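4.2 Placing the basket on the table

The quick-start leaflet says the Grornov mesh basket "goes anywhere". We have our doubts. Read this section before you fill it.

1. Clear the part of the table you mean to use and wipe it with a barely damp cloth. Ignore the advice on the sleeve about special sprays. Water does the job.

2. Turn the basket over and run a fingertip along the bottom wires. Any rough end should be filed down or the basket returned. Do not trust the felt pads sold with the Tanadis range – they come off within a month.

3. Set the basket down with the open side up. Lower it straight on to the table. Do not slide it.

4. Press on each corner in turn. If it rocks, try it on another surface before blaming the basket. Plenty of tables are less flat than their owners think.

5. Leave space on the side with the raised handle, so you can get a hand round it without knocking into a wall or lamp.
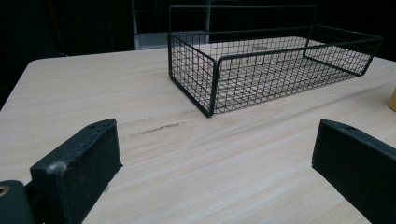 Fig. 13. Basket set at an angle on the table. Note the thin dark mark on the tabletop.

CAUTION: Check the table for marks before you start, and make a note of any you find. A thin dark streak may be a scratch or only a smudge, and it is hard to tell by eye. Rub it gently with a soft cloth. If it stays, assume it is a scratch and leave it alone. So-called scratch removers tend to leave a dull patch bigger than the mark.

Note: Small items such as pins and pen refills can work their way through mesh. Put them in a tin first. The optional liner is meant to solve this, but it slips about and we would not pay for it.

Lifting a full basket

The label gives a top load of 3000 g. Treat that as a figure for a basket standing still. We suggest taking out anything heavy before you move it, and putting your free hand under the base whatever the label says.

If the handle leans to one side under load, stop using it. Bending the wire back by hand looks fine for a day or two and then it leans again. For replacements see section 5.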